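Spent the evening on the pruning saw, so a short thread on blades. I garden on a small plot and I own too many of these.

The one I use most is a curved pull saw. I paid 40 for it in October and it has done three apple trees, one elder and a lot of hazel since then.

2/ Curved is for pulling. You reach up, hook it over the branch and draw it toward you, and the curve keeps the teeth in the cut. A straight blade skips out more when your arm is over your head.

3/ Mine has teeth on one edge only. The other edge is smooth and that's the one I keep forgetting to wipe. Sap gets on it and then picks up sawdust, and by the end of the day it drags. 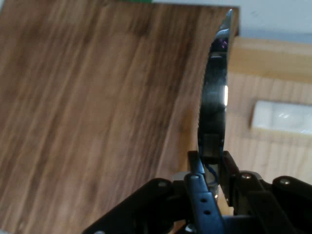 4/ Cleaning. Blade out of the handle first. I use warm water with dish soap and an old toothbrush, brushing from the base to the tip along the teeth. Pine pitch won't move for soap — use rubbing alcohol on a rag.

5/ Dry it right away with a towel, then leave it on the bench for an hour before any oil goes on. I skipped the hour once and trapped water under the oil. Orange spots by the weekend.

6/ Oil: camellia if you have it, plain mineral oil if you don't. Two drops on a cloth for the whole blade. If it looks wet you used too much.

7/ Gráinne Ní Chonaill asked if dark blades rust less. The coating helps while it's there. Mine wears off along the teeth first, so I still oil it.

8/ Sharpening. Check the teeth before you buy files. A lot of curved saws now have hardened tips and a normal file just slides over them. With those you replace the blade when it goes dull. I've been through three blades on one handle.

9/ If your teeth can be filed, use a feather file, push strokes only, same number on every tooth. Do it in daylight. I did mine under the shed bulb and had to do half of it again.

10/ Work surface: I put everything down on a wood board. Concrete takes the points off the teeth if you drop the saw, and I do drop it.

11/ Storage. Leather sheath for carrying, but not for the winter. Leather holds damp. From October on mine hangs on a nail by the door with a bit of cardboard folded over the teeth.

12/ Wear a glove on the hand that isn't sawing. I have a scar on my left thumb from a very small branch.

13/ Eimear Carroll wants to know about loppers. Different thread, probably next week. Short version: bypass for live wood, anvil for dead.

14/ One correction to number 4 — take the rag outside when you use the alcohol. The shed smells terrible right now and I've got the door propped open with a bag of compost.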